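과자는 접시에 담아야 하는가

최종 수정: 2025년 5월 21일

우리 사무실에는 과자를 봉지째 먹는 사람과 접시를 꺼내는 사람이 있다. 나는 오랫동안 앞쪽이었고, 지금도 마음은 그쪽에 가 있다. 그런데 지난 3월부터 탕비실에 흰 접시가 생기면서 일이 번거로워졌다. 초록색 감자칩 한 봉지를 두고도 사람이 이렇게 여러 갈래로 갈라질 수 있다.
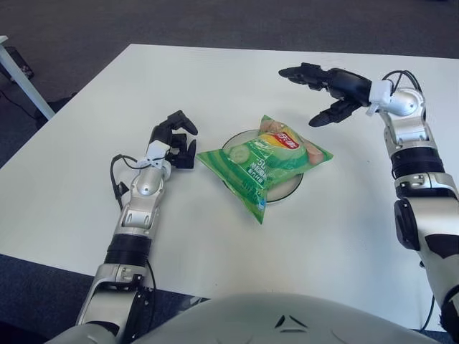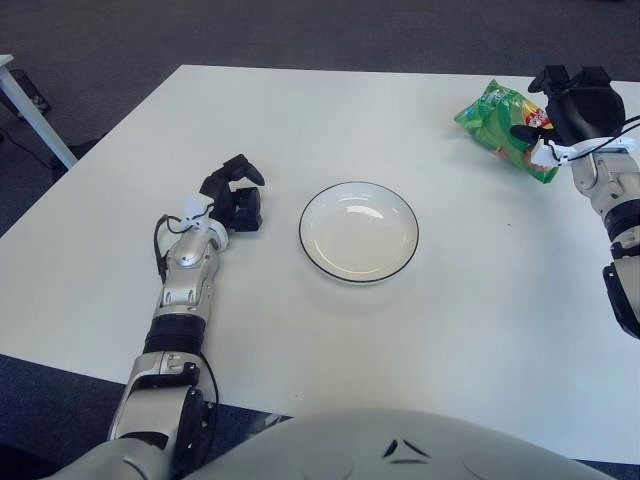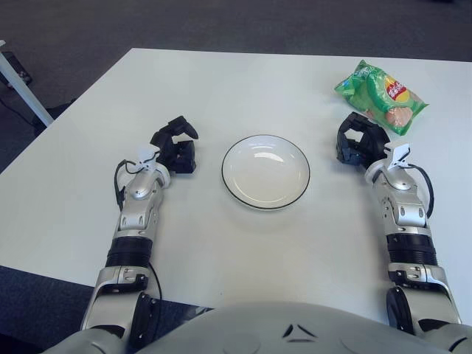 접시파의 대표는 레필웨 시비야다. 그의 주장은 간단하다. 봉지에 손을 넣는 순간 그 과자는 공공재의 지위를 잃는다는 것이다. 손목까지 넣어 바닥의 부스러기를 더듬는 동료를 본 적이 있다면 반박하기 어렵다. 다만 시비야 씨는 접시에 과자를 부은 다음 제일 큰 조각부터 골라 간다. 위생의 언어로 말하는 사람이 대개 배분에도 관심이 많다는 것을 나는 그때 배웠다.

봉지파의 논리는 주로 설거지에서 나온다. 500원 남짓 더 비싼 과자를 살 수는 있어도 접시 하나를 더 씻을 수는 없다는 태도다. 제이미 피커링은 한술 더 떠서 봉지를 접시 위에 통째로 올려놓는다. 접시를 쓰기는 썼으니 규칙을 지켰고, 봉지에서 먹었으니 신념도 지켰다고 한다. 처음에는 비웃었는데 곱씹을수록 이만한 타협안이 없다. 접시는 깨끗하고 봉지는 품위를 얻는다. 먹는 사람의 손만 여전히 기름지다.

내가 정말 못마땅하게 여기는 쪽은 따로 있다. 봉지를 탁자 저 끝에 밀어 두고 빈 접시만 한가운데 놓는 사람들이다. 언젠가는 덜어 먹겠다는 뜻인 모양인데, 그 언젠가를 기다리는 동안 회의는 40분이 지나고 과자에는 누구도 손을 대지 못한다. 빈 접시가 가운데 있으면 사람들은 이상하게 예의를 차린다. 팔을 쭉 뻗어 봉지를 집어 오는 순간 온 방의 시선이 따라온다. 봉지가 바스락거리는 소리는 또 왜 그리 큰지, 인스킵 지점 매출 얘기를 하던 사람도 말을 멈춘다.

접시가 과자를 음식으로 만들어 준다는 말도 들었다. 그럴듯하지만 동의하지 않는다. 감자칩은 접시에 올려도 감자칩이고, 오히려 양이 얼마나 적은지만 드러난다. 봉지 안에서는 빵빵한 공기 덕에 넉넉해 보이던 것이 접시에 쏟으면 한 사람 몫이다. 모르고 먹던 시절이 더 배불렀다.

그러니 내 제안은 이렇다. 혼자 먹을 때는 봉지, 둘이 먹을 때는 친분에 따라, 셋부터는 접시. 봉지를 뜯은 사람이 접시를 씻고, 제일 큰 조각도 그 사람이 먹는다. 시비야 씨는 마지막 조항에 반대했고 피커링 씨는 설거지 조항에 반대했다. 두 사람 의견이 갈린 김에 오늘은 내가 뜯기로 했다.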